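La final de Culitz

El reglamento de la copa de Culitz tenía 17 páginas y prohibía, en este orden, los imanes, los perros y el entusiasmo excesivo. Nuestro club lo leyó en voz alta en el autobús. Veníamos de Plernidcombe, que tiene río, dos panaderías y un instituto con un taller de tecnología donde antes se guardaban los trampolines. El taller aún olía a trampolín.

El proyecto se llamaba Pleder. Nadie recordaba qué significaban las siglas y la chica que las había inventado se había pasado al voleibol, de modo que en la memoria técnica pusimos que el nombre hablaba por sí solo. Pleder tenía dos brazos, dos pinzas y un programa de 403 líneas, de las cuales yo había escrito las peores. La prueba consistía en que una pinza le pasara un objeto a la otra sin tocar la mesa. Un niño de tres años lo hace mientras piensa en otra cosa. Nosotros llevábamos desde diciembre.

La profesora, que daba Física y solo a regañadientes Robótica, había establecido que cada fallo se apuntara en un cuaderno de tapas verdes, con hora y causa. Al principio escribíamos cosas serias: «error de calibración», «ángulo de muñeca». Hacia la primavera el tono decayó. El fallo 108 dice: «Se ha ofendido». El siguiente dice: «Sigue ofendido».

Yo me encargaba del brazo derecho. Del izquierdo se encargaba mi hermana melliza, y eso explica casi todo lo que vino luego. Ella sostenía que el derecho soltaba demasiado pronto. Yo sostenía que el izquierdo llegaba tarde, como su dueña a todas partes – y lo dije delante de la profesora, que lo apuntó en el cuaderno en la columna de causas.

Estuvimos once días sin hablarnos. Compartíamos cuarto, desayuno y puerto serie. Nos comunicábamos por los comentarios del código. Yo escribía «esperar a que el izquierdo confirme, si es que hoy le apetece». Ella contestaba dos líneas más abajo: «confirmo cuando hay algo que confirmar». Mi madre, que no sabía programar, pidió ver los comentarios y nos castigó a los dos por la línea 118.

La semana anterior a la final, la profesora nos encerró en el taller con una bolsa de mandarinas y se sentó en el pasillo a corregir exámenes. Probamos con el plátano de juguete, que era el objeto fácil. Probamos con un plato. Después, por despecho, mi hermana eligió la bandeja de plástico llena de agujeritos, que no le gustaba a nadie porque se agarraba por donde una no quería.

– El tuyo la sujeta torcida – dijo. Eran sus primeras palabras en once días.

– El tuyo que se acerque más – dije yo.

Y se acercó.

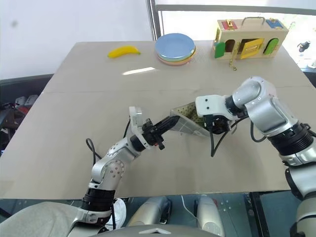 Pleder con la bandeja, una semana antes de Culitz.

Ninguna de las dos respiraba. En el pasillo, la profesora dejó de pasar hojas. Yo tenía el dedo sobre la tecla de parada y mi hermana tenía su mano sobre la mía, no sé si para impedirme pulsarla o para pulsarla ella antes.

La final la ganó el equipo de Iwasaki, un colegio privado con sudaderas a juego y un brazo que se movía como si hubiera ido a clases de piano. Nosotras quedamos quintas y nos dieron un diploma en el que Pleder aparecía escrito «Pleader». En el autobús de vuelta mi hermana propuso que el año siguiente cambiáramos de brazo. Le dije que antes me apuntaba a voleibol. Cuando llegamos a Plernidcombe ya había abierto el portátil y estaba borrando, uno a uno, mis comentarios. El de la línea 118 lo dejó.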